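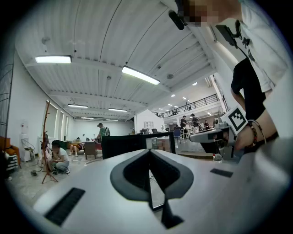
How often do the rubber pads on a hand-held gripper need to be checked?
Once per shift, before the first recording, and again after any drop onto a hard floor.

4. Setup and Upkeep of the Hand-Held Gripper Station

4.1 Station layout

The Kondell station consists of paired hand-held grippers, one for each hand, together with a charging shelf and a workstation for offload. Each operator keeps the same pair for the whole shift. Pairs are not split, because the offset between left and right is stored per pair and a mixed set gives a relative pose error that the offload software does not flag. Station layout was fixed in September and was not changed during the period reported here.

Figure 4. Hand-held grippers at the Grancombe site. The unit at right carries a square fiducial marker card on top; the near unit shows the V-shaped notch and slot, with black pads to either side.

4.2 Marker cards

The pose of a gripper relative to its partner is recovered in part from the printed card. A card that has lifted at one corner can still be detected in most views, but the recovered orientation drifts by several degrees as the card flexes. We therefore treat any visible gap under a card as a fault. The card is removed, the seat is wiped with alcohol, and a new card is pressed down for 25 s under a flat block. Old adhesive is taken off with a plastic scraper. Metal scrapers were dropped from the kit after two seats were scored.

Glare is a second cause of lost detections. Under overhead tube lighting, a glossy card will wash out at certain wrist angles. All cards are now printed on matte stock. Cards printed before this change were withdrawn, including those that had shown no fault.

4.3 Pads and body

Pads wear fastest at the leading edge. The check is made by touch as well as by eye: a glazed pad looks sound but slides on smooth plastic. Glazed pads are roughened once with fine abrasive paper and replaced the second time they fail. A replacement pad is set dry first, to confirm that it sits flush, and then bonded. Bonded units are left overnight before use.

The slot in the body collects lint and small scraps of tape. This debris does not stop the jaw from closing, but it can hold it slightly open, and the width reading at full close then no longer returns to zero. The slot is cleared with a soft brush. Compressed air was tried and pushed debris further in.

4.4 Zero check

After cleaning, the jaw is opened and closed 11 times by hand and the reading at full close is logged. If the last three readings agree, their mean is stored as the new zero. If they do not, the unit goes to the bench and the return spring is inspected. A weak spring accounted for most of the units that failed this step. The remaining failures were traced to a loose connector at the base of the grip, which was later secured with a printed clip made to the Mosquera pattern.

The zero check takes roughly four minutes per pair. Operators were at first asked to do it at the end of the shift, when it was often skipped. It was moved to the start and tied to login, so that the Keron offload tool will not open a new session until a zero has been stored.

4.5 Fault log

Over the reporting period, 181 maintenance entries were made. Of these, 66 concerned marker cards, the largest single group. Pads came second, followed by slot debris and then springs. The log was kept by N. Jaber, and faults were coded independently by C. Huaranga from the free-text notes. Entries on which the two codings differed were settled by inspecting the unit where it was still available, and were otherwise assigned to the category given by the operator.

Two limits should be noted. Entries were made by shift, so a card that was replaced twice in one shift appears once. Repairs made at the bench were logged under the date of return to service, and the time between fault and repair cannot be recovered from the log alone.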